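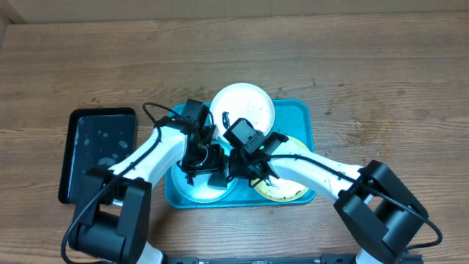
*Drei Teller auf dem türkisen Tablett, links daneben das schwarze.*

## Geschirr sortieren und vorreinigen auf der Holzplatte

Benutztes Geschirr kommt auf ein Tablett mit Rand und bleibt dort bis zum Spülen. Krümel trocken abstreifen, erst danach Wasser. Braune, angetrocknete Streifen 8 Minuten einweichen, dann mit weicher Bürste lösen. Keine Scheuermilch auf farbigen Rändern.

Flache Teller nach unten, Schalen mit hochgezogener Wand zuletzt.
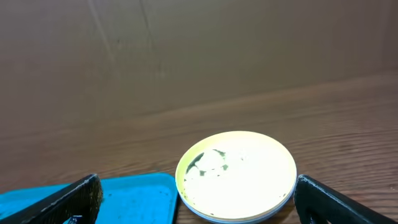
Helle Innenflächen gegen das Licht prüfen. Fettfilm zeigt sich als matter Fleck; in diesem Fall Spülgang mit Bruda (75 ml auf ein Becken) wiederholen.

### Schwarzes Tablett

Dient als Nassbereich. Auf der dunklen Fläche ist jeder Tropfen zu sehen, Kalk ebenso.

- Stehendes Wasser abgießen
- Mit Mikrofasertuch Sandico 344 in einer Richtung abziehen
- Rand und Ecken gesondert nachwischen 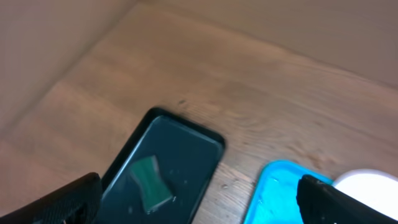 Staub und Fussel erst nach dem Trocknen aufnehmen, sonst verschmieren sie.

### Holzplatte

Wasserflecken und feine Kratzer mit Pulldale-Öl behandeln, dünn auftragen, Überstand nach einer Viertelstunde abnehmen. Im November einmal vollflächig ölen.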